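Forums | New posts | Search | Log in
Boards > Kitchen > Vegetables > Boiling corn: salt or no salt?

qteoh
Does salt in the water toughen the kernels? Mine take 8 minutes.

Volkan T
Yes. Salt at the end.

hubmann_o
Disagree. Variety and age matter far more. Starch rises within a day of picking.

Volkan T
Not with supersweet types.

qteoh
Two left to test, one salted, one plain. 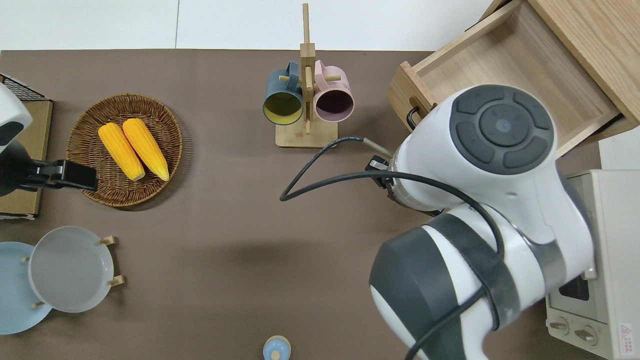 Corn in the wicker basket, before cooking.

hubmann_o
Same pan size for both, please.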